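February, late evening

I've been meaning to sit down with this notebook since lunch and it is only now, with my tea already lukewarm and my feet up on the other chair, that I've managed it. It has been one of those days that looks like nothing at all on paper. I cleaned out the refrigerator. There, that's the news! And yet I feel as pleased with myself as if I'd painted the whole house, and I want to write it down while the feeling lasts.

It started with the smell, of course. Nothing terrible, just that faint, sweetish something that greets you when you're only after a splash of milk. I'd been ignoring it for a week or so and telling myself it was the onions. This morning I opened the door at a quarter to eight, still in my robe, and knew that it wasn't the onions. It was half a lemon that had rolled behind everything and turned into something like a small gray mitten, and next to it a jar of Tudose plum spread that I don't remember opening and certainly don't remember finishing, except for a crust around the rim. Once I'd seen those two I couldn't very well shut the door again, could I? So I put the radio on, pushed up my sleeves and took everything out.

I do mean everything. It covered the counter and most of the table, and I had to put the eggs on the windowsill. It's strange to see your own food all out at once like that. I had 12 jars of one thing and another, and four of them were mustard. Four! I like mustard, but I am one person in a small kitchen and I can't think what I was planning for. Two had gone brown at the top so they went out, and I scraped the other two together into one and felt very thrifty about it. The Beston cheese slices I bought for the grilled sandwiches in the fall went out too. I kept the capers, even though I never use capers, because a jar of capers makes me feel like a person who might.

Then the shelves. I'd forgotten what a business it is getting them out, how you have to tip them just so, with a little prayer, and how heavy the glass feels when it's soapy. I washed them one at a time in the sink with warm water and the Brolico soap, the kind with the orange peel scent, and dried them on the good towels since the others were all in the wash. The big drawer at the bottom had a layer of onion skins and one very elderly carrot in it. I soaked that one in the bathtub and it got nearly as good a scrub as I do. While it sat there I wiped the walls inside, and the door bins, and all those silly little grooves where crumbs go to retire. I used an old toothbrush for those. My mother always used a toothbrush, and a bit of baking soda in a saucer, and I could practically hear her telling me to mind the corners.

By then it was past noon and I was starving, so I ate standing up: the last of the soup, cold, and some crackers. I should have warmed it, but the pot was already in the dishwater and I was on a roll.

Putting things back is the part I love. I went slowly and gave it some thought for once. Leftovers go up high now, where I'll see them and eat them. Vegetables stay down in the drawers where they belong, and not buried under a bag of grated cheese. I walked over to Prultus in the afternoon for lettuce and a new lemon, and came home with lettuce, a new lemon, a bunch of radishes and a coffee cake that was 70 cents off (I couldn't leave it there, it looked so lonely). The whole lot came to less than I'd feared.

And the water has a shelf of its own at last. I've been so bad about drinking enough this winter, with the heating on and my skin like paper, and I've noticed I'll happily drink water if it's cold and right in front of me, and not at all if I have to go looking for it. So the Bisleri bottles went in the middle, standing up with their labels on, nothing crowded in front of them. I fussed with them by the caps far longer than anybody needs to fuss with bottled water. 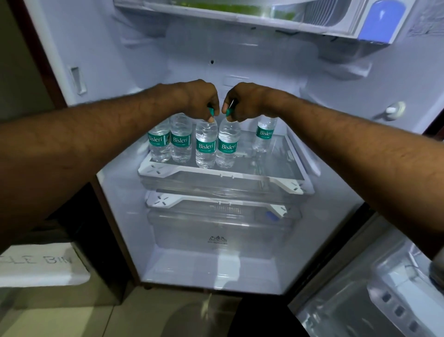 I keep getting up to look, I'm a little ashamed to say. I open the door, I admire it, I close it again, and that can't be good for the electric bill. The last time I took a radish so that the trip would have some purpose.

Tomorrow I ought to do the cupboard under the sink, which frightens me, or else the freezer, which frightens me more. There's a bag at the back of the freezer that has been there since before I had the new curtains, and I believe it's rhubarb. Perhaps I'll make a crumble if it is. I must remember to buy oats, and to bring the eggs in from the windowsill, which I have just this minute realized I never did.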